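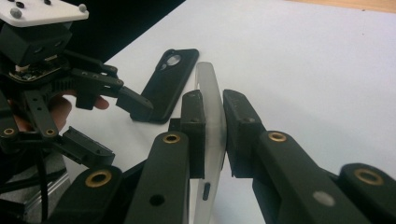

Frosted phone case held on its long edge between two fingertip pads, with a black case lying flat on the table.

How to run a two-handed gripper session by the rules

These are the Zusemcombe bench rules for hand-held grippers, version 2. Version 1 was a single page that said "be sensible" in four different fonts, and we all felt that we were. Then Gwawr Howells watched a week of recordings end to end, and version 2 is what she wrote when she came out.

It covers small, thin things: phones, phone cases, trays, lids. Allow half an hour for your first setup and ten minutes once you've stopped arguing with the cables.

Before you start

1. Clear the table of anything that isn't in the task list. Your coffee isn't in the task list.

2. Route each cable away from the side the fingers work on, and leave enough slack to reach the far edge of the table. If a cable tugs at your wrist, fix it now. You will compensate for it without noticing, and the recording will be full of a strange leftward shrug that some poor model then learns as good manners.

3. Open and close both grippers all the way, slowly, five times. Feel for grit or a sticky spot. A gripper that sticks gets a tag and goes in the drawer, however fond of it you are.

4. Check that the tracking markers are seated and clean. Don't touch them up with a pen. Ticket 2981 in Hondow is about a pen.

5. Start the Hondow log and enter the object set by name. "Misc" is not a name.

Picking things up

Close on flat faces where you can. A phone case bends, so grip only as hard as it takes to stop it slipping. Squeeze a case into a banana shape and the finger width in the log will be perfectly accurate and no use to anyone.

Keep the pads off cutouts and buttons. A pad edge that catches in a side slot will hold beautifully until you want to let go.

If something is lying flat and you can't get a finger under it, tip it up with one gripper and take it with the other. Sliding it to the table edge is allowed only if the task sheet says so. Poking it with your thumb is never allowed. Bare skin touching the object ends the take, and you mark it as ended — including when it was going really well.

Move at the speed you'd use to hand somebody a full cup. New people go too fast, and people who have just been told they go too fast move like divers. Both wear off. 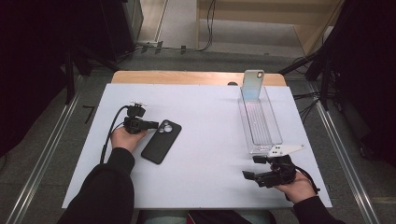 Can I swap the left and right grippers halfway through a session?

Only between takes, and only if you close the log and open a new one. Hondow ties each gripper to a side when the log starts and won't notice that you've changed your mind.

Stopping

Stop at 200 takes, or when your hands get tired, whichever comes first. The 200 was Torkent's number, from the old Yao bench, and we kept it after several people tried to prove they could do more. Their later takes are still on the server if you'd like to see a great many dropped lids.

When you're done:

Close the log before you put the grippers down.
Wipe the pads with a dry cloth.
Coil the cables loosely. Don't wrap them around the gripper.
Write down every take you'd throw out, with a reason of three words or more.

Changes to these rules go to Gwawr, in writing. She reads them in September.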